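**Hendari** is a student project in simulated grasping, run as a one-semester course at the Lolcombe school of engineering. It was started by Tarmo Stankevičius as a replacement for an older lab on conveyor timing. Students work in teams of up to six and write a controller for a two-finger gripper, which is tested only in simulation – no hardware is issued.

Each controller is run on 100 generated layouts. Surface textures, object position and viewing angle change from one layout to the next. The random seed for graded runs is fixed at 3841. 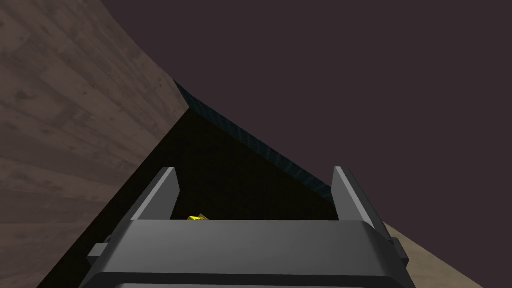

*Page last changed in June, revision 7*

The simulated view shows the gripper at the bottom of the frame, with both fingers pointing upward. A small yellow object can be largely hidden by the gray housing, and teams may not read its position from the simulator state.

Scoring is handled by Drirari, a script written by an earlier class. A dropped object counts as a failed run. The Tamošiūnaitė variant of the course, offered to second-year students, adds a time limit for each layout and otherwise uses the same rules.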